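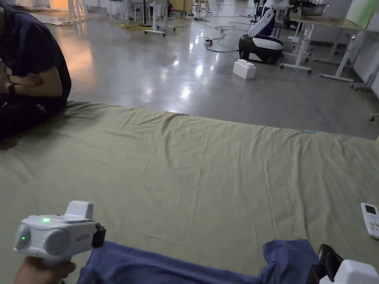

# Gremedden Filings

Posted in November by the Gremedden maintainers

Gremedden is a table of company ownership filings and the legal challenges brought against them. It was put together for people who write about disclosure rules and are tired of copying entries out of scanned notices by hand.

## Contents

- `filings.csv` – one row per filing, 11 columns
- `challenges.csv` – one row per court or tribunal challenge
- `rules/` – plain text of the disclosure rules, one file per version
- `notes.md` – known problems

The filings come from 39 registry offices. Each office has its own form, and 6 of them changed the form partway through. Where that happened, the column `form_version` says which one was used.

## How rows were made

Notices were read with Inskip, our text extraction script, and then checked by hand against the scan. Dates are kept as printed. Company names are not corrected, even when the misspelling is obvious, as a later challenge often turns on the exact wording.

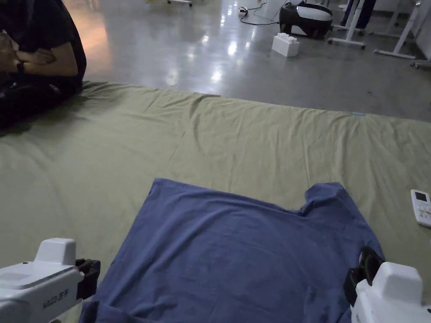
Ownership shares are stored as text. Some offices give a percentage, some give a band, and a few only write "controlling". Please don't convert these to numbers without reading `notes.md` first.

A challenge is linked to a filing only when the decision cites the filing number. Challenges to the rules themselves have an empty `filing_id`.

## Known problems

- Skallska notices have no page numbers, so `source_page` is blank for all of them.
- Withdrawn challenges are missing for 5 offices.
- Trusts are entered under the trustee. The Hundus release listed them under the trust – the two can't be merged directly.

## What it should not be used for

The table does not say whether a filing was lawful or whether a rule is valid. It should not be used to decide if a person owns a company today. Home addresses were removed before release and we will not supply them.

## Changes

Corrections are welcome as pull requests. Include the filing number and the page of the notice. Rows are never deleted; a replaced row gets `status = superseded` and stays where it was.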